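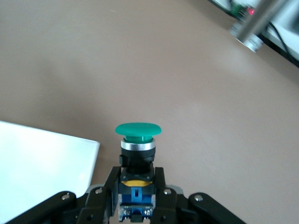

Can a gripper learn how to hold a part from wrist camera images alone? For rigid parts with a clear top and bottom, a wrist view carries enough information to choose a grasp and to correct it before the part is moved.

Figure 4. Wrist view of a green mushroom-head push button held between the two fingers, with the blue contact block low in the grasp.

4.2 Grasp correction on switch parts

We were most curious about the push buttons, and they gave us the most exciting result of the study! The cap is wider than the body beneath it, so a small tilt shows up clearly as a change in the outline of the rim. Our network, Clidiline, picks up this cue without any hand-made labels for the cap. It was trained on 3,553 wrist images from the Inbridge parts set and predicts a tilt angle and a height offset for each grasp.

We then tested it on 66 new grasps, all with parts left out of training. Clidiline asked for a second grasp in 13 of them, and in every one of these the tilt was over our limit when we measured it by hand. The Tineo baseline, which uses depth only, missed four of the same cases. We think shiny bezels are to blame, as depth readings near polished metal were noisy throughout (see Section 5).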